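# Speaker notes: keeping the hand-held gripper in tolerance

Slot after the coffee break, 20 minutes plus questions. Keyvan runs the slides. Start from the tool, skip the project history.

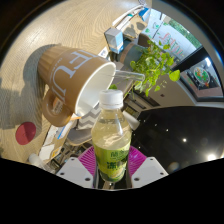

**Slide 1 - Fingers**

The fingers are ribbed, and they carry all the wear. The light plates behind them carry the alignment. Most faults reported to us as grip faults were plate faults: one plate had crept on its fasteners and the fingers no longer closed on the center line.

Say early that a smooth plastic bottle is a harder test than a mug with a handle. A mug gives the fingers an edge. A bottle will turn between them if the two sides don't press evenly.

**Slide 2 - Service interval**

- Inspect fingers every 600 closures
- Replace fingers at 2,000 closures, in pairs
- Never pair a new finger with a worn one. The stiffness differs and the object walks toward the softer side.

Raffaele pushed for 800 on the inspection. We tried it in March and found cracks at the rib roots that had started well before that. Went back to 600.

**Slide 3 - Changing a pair**

1. Open the jaw fully and lock the trigger.
2. Loosen the plate fasteners on one side only. Leave the other side tight as the reference.
3. Swap the finger, snug the inner fastener first, then the outer, then the top.
4. Close on the Lilier gauge block. Check for light on both faces.
5. Repeat on the second side.

Point to make: step 4 gets skipped. If the gauge block shows light on one face, back off and start again from step 3. Do not correct it by bending the finger.

**Slide 4 - Lens and view**

The camera sits behind the fingers, so both fingertips should show in every recording, at matching height left and right. Serena's check takes a few seconds: close on a bottle, look at the picture, compare the two plates. If one plate shows more of its face than the other, the mount has rotated.

Clean the lens with a dry cloth. Window light behind the work is acceptable. Glossy black surfaces throw reflections and should be noted in the log.

**Slide 5 - Log**

One line per service: tool number, closure count, which side was touched, initials. Plarberg has kept this for nearly 80 services and the plate creep was found from the log alone.

Likely questions: thread locker (yes, low strength, plate fasteners only), Zerard fingers (they fit, but we have no wear data), spare parts (ask Fiorella).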